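Whiteboard won't wipe clean anymore, is there any saving it?

Posted in: Home Office and Stationery

I have a white board, the loose kind with no stand, that I bought secondhand when an office in Zatcombe was closing down. I use it for planning the week and for my daughter's math practice. For the first year it wiped fine with a dry eraser. Now everything I write leaves a gray shadow, and if the writing has been up for more than a day or two the shadow stays no matter how hard I rub. There is also one line of what I think is permanent marker that was there when I bought it.

What I have tried so far: dish soap and warm water, glass cleaner, and the blue side of a kitchen sponge. The sponge took off some of the shadow but I think it made things worse, because that corner now stains faster than the rest.

I don't know what the surface is made of. A magnet does not stick to it. I paid 38 dollars for it and a new one the same size is 70 at the store in Pukstead, so I would like to fix it if that can be done for a few dollars. Is the surface worn out, or is it just dirty?

Thanks in advance.

wilma_verbruggen
Asked 24 April 2026, viewed 819 times

Maes

It could be either one, and you can find out before you spend anything.

Wipe a small area with rubbing alcohol on a soft cloth, let it dry, then draw a short line with a fresh dry erase marker. Wait a minute and wipe it with a clean dry cloth. If the line comes off, the board was dirty. Old ink and leftover soap build up in a film and new ink sticks to the film. If the line leaves a mark right away on a spot you just cleaned, the coating is worn through there.

From what you say I would expect both. The corner you scrubbed is probably scratched. Most kitchen sponges have an abrasive side and it is too rough for a painted or melamine board. Ink settles into the scratches and a dry eraser can't reach it. The rest may come back.

If a magnet won't stick, there is no steel behind the surface, so it isn't porcelain on steel. Melamine is the usual guess for a cheap board. It is the least durable type and in a busy office it can be finished in a couple of years.

For the permanent marker line, put a little alcohol on a cloth, hold it on the line for half a minute, then wipe. Repeat as needed. Tracing over it with a dry erase marker and wiping while the ink is fresh also works, because the solvent in the new ink loosens the old. I have had better luck with alcohol on lines that have been there a long time.

Open a window, keep it away from the stove, and don't use acetone. It can dull the coating.

After that, rinse with plain water on a cloth and dry the board completely before you write on it. Soap left behind is a common cause of ghosting, and glass cleaner can leave a film too.

grundard_200

just buy a new one. I had the same thing and spent a whole weekend on it and it looked the same after. the sprays they sell for this are mostly alcohol anyway

also check your markers, cheap ones are terrible

T. Holloway

I agree with Maes on the test. A few things to add about keeping it usable afterward.

Wash the eraser. A felt eraser full of old ink dust just spreads gray over the board. Mine gets brushed out every week or so and replaced when it goes shiny. A microfiber cloth is easier because it can go in the laundry, but leave out fabric softener.

Don't leave writing up for weeks. If you need permanent lines for a weekly grid, use thin vinyl tape for the grid and write only the changing parts in marker.

Store the markers flat. Stored tip up they dry out, and a dry marker leaves a thin, scratchy line that is harder to remove.

If the test shows the coating is gone, you still have options. There is a clear whiteboard film with adhesive on the back that goes over the old surface. It is sold by the roll. Get a piece larger than the board, start at one end, press it down with a plastic card, and trim it with a utility knife. Clean the board with alcohol first or every speck will show. Or turn the thing over and see if the back is any good. Some are finished on both sides.

An old board is also fine as a work surface. I keep one flat on the table for jobs where I don't want to mark the wood.

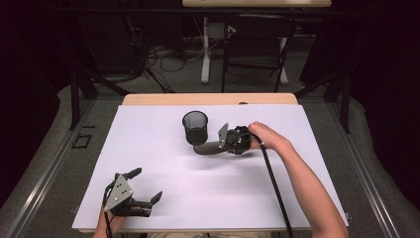

wilma_verbruggen replied that she had done the alcohol test in four places. Three wiped clean and the scrubbed corner did not, so she is going to clean the whole board, leave that corner blank, and look into the film in May if it gets any worse. The permanent line came off on the third try. She also asked whether film can be put on just one corner.

T. Holloway

It can, but you will feel the edge every time the eraser goes over it, and dust collects there. I would cover the whole board or leave it alone.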